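A morning at Clesto's open day

The door of Clesto's workshop on Gekberg Street was propped open when I got there, and the first thing to notice was how ordinary it all looked. Large windows, a red couch, somebody at a laptop. I had signed up for the ten o'clock visit, one of 20 places, and we were told to stand wherever we liked so long as we kept off the cables.
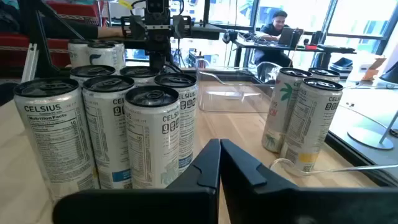
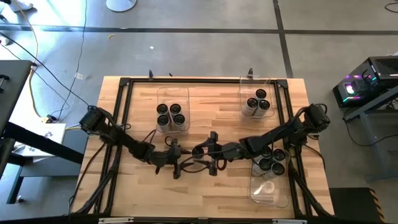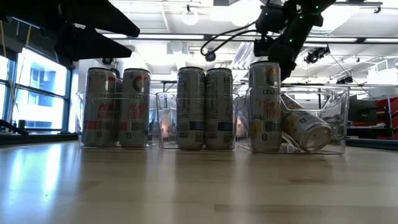
Sorting drinks is dull work, and Clesto chose it for that reason. The firm's main customer, a wholesaler called Dunbar, handles 2882 different products, and a good share of them are tall, thin and easily knocked over. Slim Celsius cans in clear plastic bins make a fair stand-in. One can was lying on its side in the right-hand bin, next to an upright one, and a fallen can is a different job from a standing one. The fingers have to come in lower and at another angle, and the arm needs to know which end is which.

The two arms work from opposite sides of the table. Most of the questions from visitors were about why there are two. The answer we got was that one arm can do nearly everything, but slowly, and that passing things across the middle saves a long reach.

Clear bins were harder than the staff expected. The plastic throws back the light from the windows, and in August there is plenty of it. The Skovberg project, which pays for this part of the work, began with solid grey trays and moved to clear ones after 7 weeks.

I asked about speed. The best run so far is 2282 cans in a working day, with a person nearby to step in. Dunbar's own packers are quicker than that, and Clesto says so plainly – the aim is to cover the night shift, which is hard to fill.

Tea was served at the back. The next open day is on 30/08/2025 and places can be booked through the Clesto website.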